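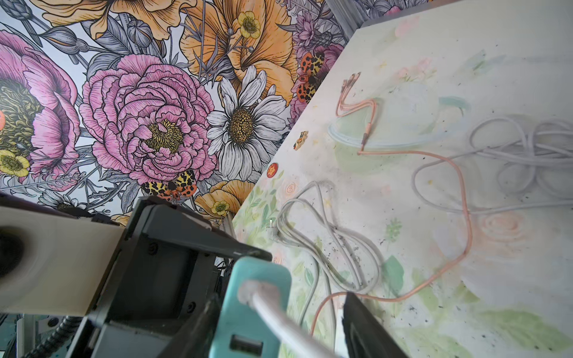 Papering a feature wall with a big floral — quick version

Did mine in one weekend in June, back bedroom. Busy pattern: pink peonies, a white daisy, orange poppy-type petals, a couple of tiger moths in between. Lovely stuff. Matching it takes patience.

What you need
Paste, brush, smoother, sharp knife (spare blades!!), level, sponge, pencil. Paste was Zoubi ready-mixed, fine, bit gloopy.

1. Measure
My wall is 101 inches high. Cut each drop 6 inches longer than that, more if the repeat is big. Check the label for the repeat before you cut anyhting.

2. Pick your star flower
Choose one bloom, the big peony in my case, and decide where it lands. Eye level is good. Not half behind the headboard.

3. Draw a plumb line
Use the level. Never trust the corner. Mine was way off.

4. First drop
Paste the wall or the paper, whatever the label says. Hang from the top, line up with the pencil, smooth from the middle out. Leave the extra at top and bottom.

5. Match the next one
Black outlines help a lot here — slide the paper till the ink lines meet. Petals first, then check a moth wing or a leaf. Step back. Look again. Wipe paste off the front right away.

6. Trim
New blade every drop. Dull ones tear wet paper, ask me how I know.

7. Leave it alone
Windows shut, heat off overnight. Small bubbles mostly go flat by morning. Any that dont, prick with a pin and press.

Leftovers: keep one full length for patches. I lined a drawer with the scraps, came out cute.

Next up: the closet door, same paper if theres enough.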